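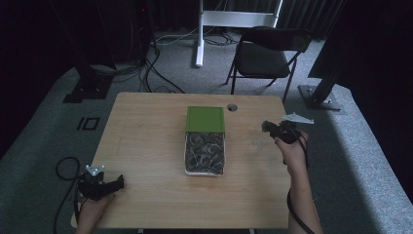
Attachment 1 — both grippers at the table, green lid partway back

Ticket: left gripper pose drops out, lid task
Opened by: Prasetyo Halim
Where: Murkville shared shop, curtain end
Status: open, workaround in place

Problem
Left hand pose freezes partway through opening the box. Right one fine. Jaw width keeps logging on both, it's only the position that goes. Freeze lasts maybe a second then the pose snaps back, sometimes with a jump. Recordings with the jump are useless for the arm at home, it tries to follow it.

Setup
Two handheld grippers, my build, wired. White plates on top are the tracking plates. Box with the green lid in the middle of the table, dark stuff inside is the pick material. Task = slide lid back, take pieces out, close up. Logger is Skirkach, 240 Hz. Both cables go to the same powered hub.

Log

9:40 — reproduced first try. Left pose froze with the lid half back. Right kept going.

9:55 — swapped ports on hub. Same thing, still left.

10:10 — swapped the cables end to end. Still left. So not the cable, or not only the cable.

10:30 — swapped plates between grippers. Fault moved to the RIGHT. Should have done this first, would have saved 50 mins.

10:45 — plate off, checked screws. One turned under finger pressure. Tightened, refit. 5 runs, 4 clean, one freeze. Better but not fixed.

11:15 — looked at the plate definition file. Marker spacing on this plate was entered from the old drawing, before I moved the holes. Measured again with calipers, one pair is off. Edited, reloaded, restarted logger. (Reload alone does NOT pick it up, needs the restart.)

11:40 — 26 runs. No freezes. Two small jumps, both when I tipped the left gripper way over to get at the near corner of the box. Think thats my own wrist hiding the plate from the tracker.

12:05 — tried holding elbow out, no jumps but its awkward and my shoulder hates it.

Workaround for now
Use the edited definition file (in the Wilden folder, ends in _remeasured). Restart logger after loading. Don't roll left gripper past vertical. Leave cable slack on the floor side, if it's short it pulls the handle round and you end up tipping without noticing.

Still to do
— threadlock on plate screws, both grippers
— reprint left plate with a taller post so it clears the wrist
— remeasure the right plate too, same old drawing
— throw out everything recorded from the left hand before the 11:15 edit, Urbańczyk has a copy on his drive so tell him aswell

Leaving open until the taller post is on and I get another clean set.

— P.H.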